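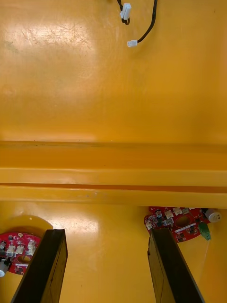

4.2 Cable dressing and the claim of easy service

Molded housings are often said to make small electronics easier to repair, on the grounds that a one-piece shell leaves fewer parts to take off. We are not convinced. The 182 service sheets we read from the Cele workshop record how long each unit was open, but very few say what the time was spent on, and the argument in Makokha and Ngcobo that the shell itself saves labor rests on those totals alone. Figure 3 shows a more ordinary difficulty. A black cable divides into two leads, each with its own small white plug, and neither plug is attached to anything visible; a raised ridge runs across the yellow plastic, and a red, roughly circular circuit board lies on the lower side of it. A person refitting such leads has to know which plug goes where and which way around, and a smooth molded floor offers little help with either question.

Figure 3. Inside of a yellow molded housing, with two unattached white plugs and part of a red circuit board.

Van Wyk has argued that a ridge of this kind works as a guide for the hand. It may. It may equally have been put there to stiffen the panel, and we found no test that separates the two. The comparison most often cited, between the Grurkis and Stileck shells, changed the connectors and the shell at the same time, so its shorter refit times cannot be credited to either one.

Surface wear is weaker evidence still. Fine scratches and scuffs like those in the upper left of Figure 3 have been read as signs of repeated opening, and Kazmi scores them on a scale of 6 steps. The same marks could come from wiping, storage or handling before assembly. Without a record of the shell when new, we do not think the score should be used to estimate service history, and we have left it out of the analysis in Section 5.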